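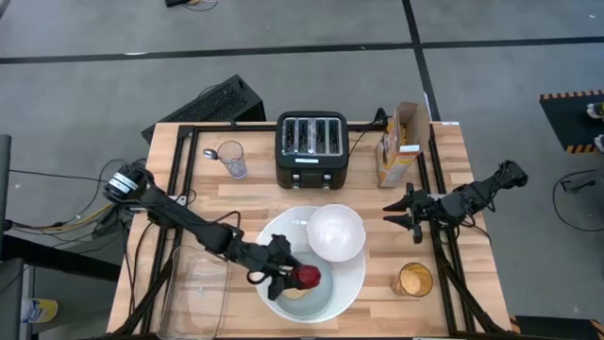 Braltgate Books will publish Dilruba Ekanayake's second novel, The Lodger's Share, in July. The book follows a failed caterer who takes a job cooking for the board of a small-town building society and finds herself voting on its loans. Much of it takes place at mealtimes, and the meals are plain ones, a round plate on a butcher-block table with a bowl pushed up beside it. Ekanayake wrote the first draft in 11 weeks while working nights at a call centre in Rinomville.

The novel was picked from 148 manuscripts sent in during the publisher's open reading period last year. It runs to 2373 lines of dialogue in the audio script, which is being recorded now. 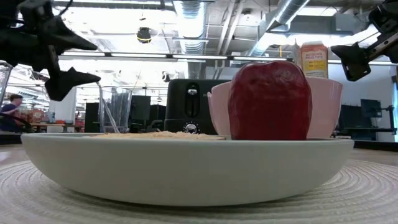
Hwa-young Maeng called it the funniest thing she had read about mortgages, though she thought the subplot with the chairman's brother went on too long and could have lost a chapter.

Ekanayake has kept the subplot but cut its ending. Her editor, Ashraful Kanagaratnam, asked for two changes to the opening, and both were made before proofs went out on June 12, 2023.

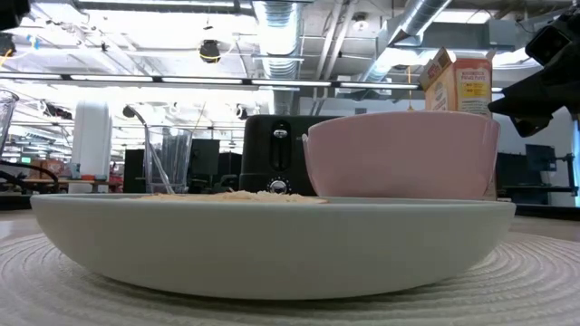
The paperback will be followed by an audio edition read by Sunita Fitzsimmons. Ekanayake is working on a third book, set on a car ferry, and has not yet given it a title.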